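Workplace Inspection Checklist: Orus, Bokbridge office and store
Date of inspection: 13 May 2025
Inspected by: Lemlem Endale
Accompanied by: Anežka Slanina (health and safety representative)
Areas covered: front office, meeting room, corridor, stock room, kitchen, rear yard
Last inspection: April

Ratings: OK, Action needed, Not checked, N/A. Comments are required for anything other than OK. Some OK items have comments as well where we thought the next person would want to know.

1. Exits and emergency

1.1 Exit doors unlocked and opening freely from inside. OK
1.2 Exit paths clear. Action needed
Comment: Front is fine. The rear path is narrowed by flattened cartons waiting for the recycling pickup. Same comment as last time. The cartons were moved while we were there but they need a permanent spot, and the bay beside the roller door has been suggested.
1.3 Exit signs lit. OK
1.4 Emergency lights tested. Action needed
Comment: The fitting over the corridor bend did not come on with the test button. All others did. Electrician to be booked.
1.5 Evacuation diagram displayed and current. Action needed
Comment: The diagram in the front office still shows the old partition. The one by the stock room is the new version. Print another copy.
1.6 Assembly point known to staff. OK
Comment: Asked people at their desks. One new starter was unsure and has now been walked to it.

2. Fire equipment

2.1 Extinguishers in place and tags in date. OK
2.2 Access to extinguishers clear. OK
2.3 Fire blanket in kitchen. OK
Comment: Mounted a bit close to the cooktop. The bracket could go nearer the door when the wall is next painted.
2.4 Smoke alarms free of dust and covers. OK
Comment: A plastic cover was left on in the meeting room after the ceiling work. Removed during the inspection.

3. Electrical

3.1 Leads and plugs undamaged. Action needed
Comment: The lead on the label printer is cracked where it enters the plug. Tagged out and unplugged. Use the spare from the cupboard until it is replaced.
3.2 Test tags in date. OK
3.3 Power boards not piggybacked. OK
Comment: Better than April. The second board under the front counter is gone.
3.4 Switchboard accessible. Action needed
Comment: Mop bucket and a folding trolley in front of it. Both have been moved to the cleaner's cupboard. Tape to be put down on the floor to mark the clear area.

4. Floors, stairs and lighting

4.1 Floors free of trip hazards. Action needed
Comment: Carpet tile lifting at the meeting room door. It has been stuck down before and the glue has not held. Wernau to quote on replacing the row.
4.2 Mats flat and non-slip. OK
4.3 Handrail to rear steps secure. OK
4.4 Nosing strips on rear steps. Action needed
Comment: The bottom step has lost about 60 cm of its strip. It can still be used in daylight, but staff who open up early should go in by the front until it is fixed.
4.5 Lighting adequate for the task. OK

5. Stock room

5.1 Racking upright, no bent beams. OK
5.2 Load signs displayed. OK
Comment: The sign reads 356 kg per level. Anežka asked whether people know this is for an evenly spread load. They mostly didn't. To be raised at the toolbox talk.
5.3 Heavy items stored between knee and shoulder height. Action needed
Comment: Boxes of printed manuals have gone up to the top level again. Bring them down and put the packing foam up there.
5.4 Stepladder in good condition. OK
Comment: Feet worn but still gripping. Look at it again next time.
5.5 Trolley wheels and brakes. OK

6. Chemicals and first aid

6.1 Safety data sheets available. Action needed
Comment: The sheet for the new floor cleaner is missing. Sfakianakis supplied it and will email a copy.
6.2 Containers labelled. OK
6.3 First aid kit stocked. Action needed
Comment: Low on adhesive dressings, no burn gel. Re-order is limited to what is on the contents list.
6.4 Names of first aiders displayed. OK

7. Kitchen

7.1 Bench, sink and floor clean. OK
7.2 Fridge clean, seals intact. OK
7.3 Hot water unit guarded and signed. Action needed
Comment: The sign has faded and can't be read from the sink side.
7.4 Sharp knives stored safely. OK
Comment: Now in the block, no longer loose in the drawer.
7.5 Chipped or cracked crockery removed. OK
Comment: A cracked plate was thrown out. Staff are reminded to wrap broken crockery in newspaper before it goes in the bin.
7.6 Shelving secure, breakables standing upright. OK
Comment: Brackets checked by hand, no movement. Keep heavy dishes and the slow cooker in the bottom cupboard. 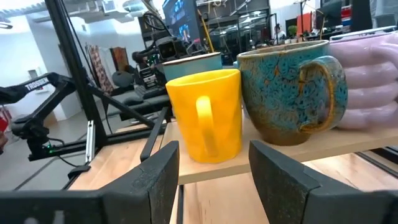

7.7 Bins emptied and lids fitting. OK
7.8 Rear yard tap. Not checked
Comment: Gate was locked and the key was out with the courier. Lemlem to check it and initial this sheet.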